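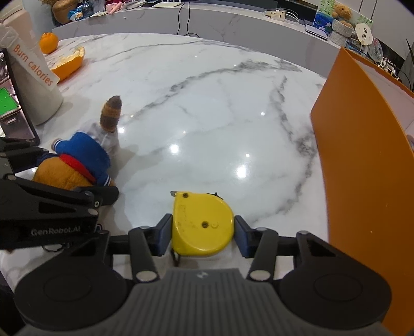 Can I fit the Stostness wall shelf straight onto plasterboard with the plugs in the box?

Only if the shelf will carry next to nothing. The grey plugs supplied are meant for brick and block, and the leaflet that calls them "universal" is being generous. For plasterboard, screw into the studs or buy proper hollow-wall fixings.

Section 4. Fixing the rail to the wall

Read this section to the end before you drill. The maker's leaflet says the job takes 31 minutes. We have fitted a fair number of these and would like to meet whoever held the stopwatch.

4.1 Marking out

1. Decide the height of the shelf and mark it lightly in pencil at one end.

2. Measure up from the floor at that end only. Do not measure up at the other end and join the two marks. Floors slope, and the shelf will slope with them.

3. Carry the line across with a spirit level. The small level moulded into the rail is a decoration as far as we can tell. Kamrul Amarasinghe tried it against a decent one and the bubbles disagreed.

4. Check the width of the space in three places: top, middle and bottom. The long rail is sold as 2,000 mm, and that figure leaves out the end caps. Measure yours with both caps pushed on. Ours came to 2,181 mm, so an alcove that looks right on paper may be far too narrow.

Note: if the hook on the end of your tape slides a little, leave it alone. The movement allows for the thickness of the hook between inside and outside measurements.

4.2 Finding something solid

1. Knock along the line and listen for the dull spots.

2. Go over the same stretch with a stud finder if you have one. The cheap Hiseo model finds studs, pipes and quite a few things that don't exist. Treat a beep as a rumour and test it with a thin bradawl where the rail will hide the hole.

3. Mark both edges of each stud and drill on the centre.

CAUTION: Do not drill directly above, below or level with a socket or switch. Cables usually run there. Turn the power off at the consumer unit if there is any doubt - a silent detector proves very little.

4.3 Drilling and fixing

1. Hold the rail to the line and mark through the slots, starting with the middle one.

2. In brick or block, drill 50 mm deep with a masonry bit. Wrap a bit of tape round the drill bit as a depth mark. In timber, drill a narrow pilot hole.

3. Clear the dust out of masonry holes. Push each plug in until it sits flush. A plug that spins needs replacing with a bigger one, whatever you have read about matchsticks.

4. Put the middle screw in first and leave it slightly loose. Level the rail, fit the end screws, then tighten all of them by hand.

CAUTION: The supplied screws are soft and the heads chew up easily. Tahsin Khan now throws them away and uses Allis ones of the same gauge. Don't use a drill driver on the last few turns.

4.4 Before you load it

1. Pull down firmly on the front of each bracket. Any movement at the wall means the fixing has to come out and be done again.

2. Ignore the weight printed on the carton. It doesn't say what sort of wall was used. Go by the rating of your fixings and stay well under it.

3. If you are adding the Esquivel glass panel, go to Section 5 first. Its clips fit behind the rail and can't be added afterwards.

Section last revised October 17, 2025.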